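Lunde Community Help Pages
Home and Learning > Sorting and early activities

Setting out a colour sorting table with a tray and two plates

Posted by Onuvholm Family Centre
December 25, 2021

Our centre is preparing a colour sorting activity for the February term. We have a light wood-grain table, a shallow metal tray and two round plates with coloured rims, one blue and one red. The intention is that each small cube is moved from the tray to the plate of the same colour. Our budget is limited to 40 pounds, and we should prefer to keep the equipment we already have.

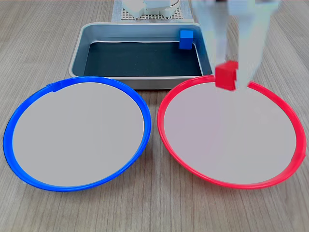 Red cube above the red-rimmed plate; blue cube in the tray.

We should be grateful for guidance on three points. Firstly, should the tray stand behind the plates or beside them? Secondly, is a dark lining in the tray advisable, or would a pale one be better? Thirdly, are two colours sufficient for a first session, or should a third be introduced from the outset? The plates have light grey centres and we do not wish to paint them.

Mallo Resource Library

The tray should stand centrally behind the plates. Placed to one side, it tends to favour the nearer plate, and the further one is neglected. The plates themselves should lie next to each other with a small gap, so that either can be lifted without disturbing the other.

A dark lining is suitable for red and blue. We would advise against it for brown, purple or dark green pieces, which are easily overlooked in poor light. The lining should lie flat and reach well into the corners – pieces otherwise work their way underneath.

The grey centres may be left as they are. A plain centre allows the rim to indicate the colour, and a cube of any colour remains easy to see against it.

Two colours are sufficient for a first session. The cubes should be placed apart from each other in the tray, and not in line with their own plates, in order that the choice is made by colour and not by position. A diagonal arrangement serves well:

1. Place the blue cube towards the back right corner and the red cube towards the front left. 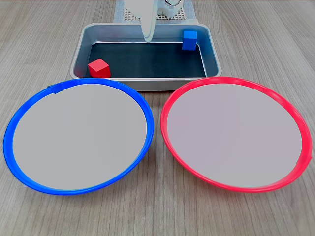
2. Ask for one colour at a time, and allow the cube to be put down before naming the next.

3. Return both cubes to the tray and exchange their positions.

4. Exchange the plates only when the first arrangement has become familiar.

Korko Reader 721

Agree with the above. We use two colours as well. Non-slip mat under the plates if your table is smooth.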